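Checked Tablecloth

A checked tablecloth is a cloth for covering a table, woven or printed with a regular pattern of squares in two or more colours. The best known sort is red and white, the one most of us picture when somebody mentions a picnic or a small family restaurant with candles stuck in bottles, but blue, green, yellow and black versions are all easy to find, and each has its faithful followers. The cloth is used at home, in cafés, at fêtes and out of doors, and it has stayed in fashion for so long that it can hardly be said to be in fashion at all.

212 shares | 3 comments

Names

In everyday English the words "checked", "check" and "chequered" are used for much the same thing, and shops are not at all strict about it. "Checkered" is the American spelling. "Gingham" is a narrower word and properly means a light cotton cloth in which coloured and white threads cross to give three kinds of square: full colour, white, and a paler tint in between where the two meet. A cloth with only two kinds of square, like a draughts board, is a plain check and is usually printed, though plenty of people will call it gingham all the same and be perfectly well understood.

Making

A woven check has its pattern in the threads themselves, so it looks nearly the same on both sides and wears evenly over the years. A printed check has the colour laid on one face, and the back tends to be paler. Printing allows the maker to be more playful, with squares that have softened corners, little borders or fruit scattered among them. The oilcloth and plastic-coated kinds are nearly always printed, and can be wiped down after a messy tea, which makes them great favourites in houses with small children.

Choosing a size

It is kindest to the table, and to the knees of those sitting at it, to let the cloth hang a hand's length over each edge. A square table wants a square cloth, and it is well worth measuring before buying. The pattern is a real help when laying it, as a line of squares can be run along the table edge and any crookedness shows at once. Small checks suit small tables and hide crumbs nicely, while large ones look their best with very little on top of them.

On the table

Strong checks are busy, and most people who are fond of them learn to keep the rest simple: plain plates, clear glasses and a loaf on a board. Vegetables and fruit make good company for a red and white cloth, particularly dark or green ones, which the pattern sets off far better than it does tomatoes.
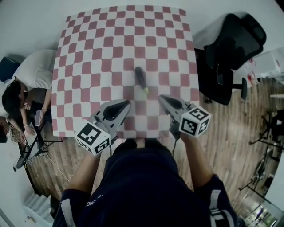

A centrepiece for a checked cloth need not be flowers, and need not be large either, for the squares do a good deal of the decorating by themselves. A bowl of lemons is the usual suggestion, or a few pears left to ripen where everyone can admire them. Even one small thing can be enough, as with the dark aubergine shape and its light green stem lying by itself near the middle of a red and white cloth with rounded squares, where the deep colour stands out very prettily.

Care

Cotton checks should be washed cool the first couple of times in case the red runs, and dried out of fierce sunshine. Ironing is easier while the cloth is still a little damp.

Last updated: September

Comments (3)

gamileo_k: Lovely read. My gran's had a scorch mark the exact shape of an iron and she always put the bread board over it!

Tablelinenfan: Could you add something about clips for outdoor tables? Mine is forever blowing into the hedge.

pepperpot14: I never knew gingham had to have the in-between colour. Have gone and checked mine and it is only a plain check, after all these years of calling it gingham.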